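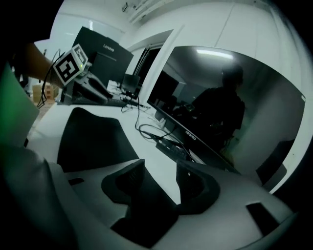 ## Re: [Hikidier] Mesas de la oficina, antes del cambio de sala

Estimados todos:

Contesto al mensaje de Bleddyn, que copio abajo, y pido disculpas por mi español si algo no se entiende bien.

> El 16 de mayo de 2024, Bleddyn Lougher escribió:
>
> Necesito saber qué se queda en las mesas blancas y qué se va a la sala Plellow. Los monitores, ¿los desmontamos o viajan con su pie? Y por favor, que alguien mire el largo de los cables, en enero tuvimos que comprar otros.

Sobre los monitores: yo los dejaría con su pie. En el traslado a Hesthorpe los desmontamos todos y perdimos 5 tornillos, que después no se vendían sueltos. El Lenovo puede ir en la primera vuelta. Los teclados negros van juntos en una caja, con el cable recogido y sin cinta adhesiva, porque deja pegamento.
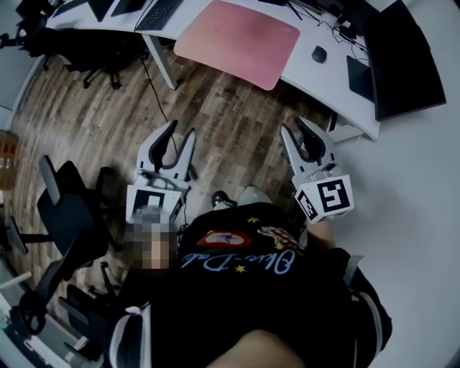
El suelo de tablas me preocupa más que las mesas. Les ruego que no arrastren nada, tampoco las sillas. Tenemos una manta vieja en el armario de Moon y se puede poner debajo de las patas. Si hay que mover una mesa entera, mejor entre dos personas y levantándola.

En cuanto a los cables, he medido el recorrido en la sala nueva: desde el enchufe hasta la mesa del fondo hay unos 200 centímetros. Con los cables de ahora no sé si llegamos. Propongo comprar 6 de repuesto y devolver los que no se abran.

Todavía queda por decidir qué hacemos con las cosas pequeñas que están junto a los pies de los monitores. Yo pondría una etiqueta en cada una con el nombre de la mesa, y así cada cosa vuelve a su lugar.
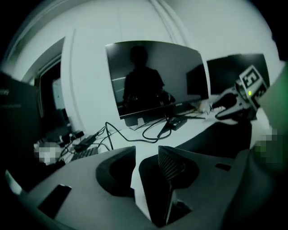 *Mesa blanca con los monitores apagados.*

Bleddyn, ¿la sala Plellow tiene ya la llave nueva? Me falta también saber a quién entrego la lista de etiquetas.

Un saludo cordial y gracias por la paciencia.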